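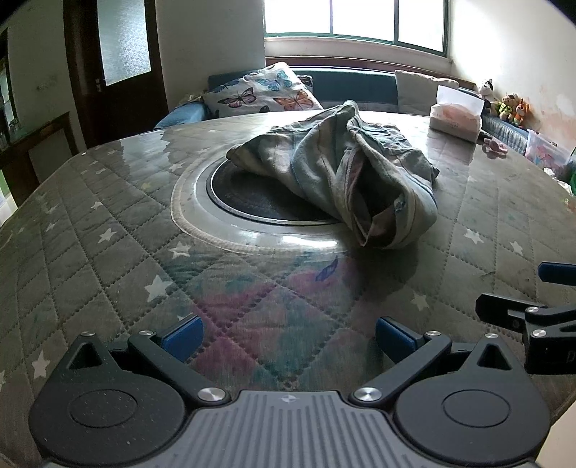 Pads fully open over the quilted cover, crumpled cloth next in line.

I have been comparing two sets of finger pads on the Granden handheld gripper: the blue ones it ships with, and a softer set from Vuson. The mechanism is the same in both cases, two black linkage arms driven off a pair of hubs, so any difference should come down to the pad surface and how it behaves at the edge.

The test object was a loose heap of cloth on a mattress with clear plastic sheeting over much of it. Cloth on plastic slides. If the lower edge of the pad doesn't get under a fold in the first few millimeters of closing, the whole heap moves sideways and you have to start over.

I ran 600 grasps in total, split evenly between the two sets. A grasp counted if the cloth cleared the surface and stayed held for 3 seconds. 354 counted. The blue pads did better on single folds, where their stiffer edge digs in. The Vuson pads did better on thick bunches and slipped less once closed, but they curled back on thin hems and closed on nothing — I threw out no runs for that, it is a real failure.

Lighting was a bigger problem than the pads. With a window straight ahead, the wrist camera exposes for the glass or for the plastic, and the reflections come out as white streaks. The Mangubat controller lets you lock exposure, but the setting is lost on every restart. I locked it at a value I liked around 200 grasps in and should have done it at the start. Mornings were worse than late afternoon.

Screws on the linkage arms needed retightening twice. Thread locker is on order from Anddale.

Next up is the same cloth on bare fabric, with the plastic off. I expect the gap between the pads to shrink.

3 comments
Share this post
Search this blog Go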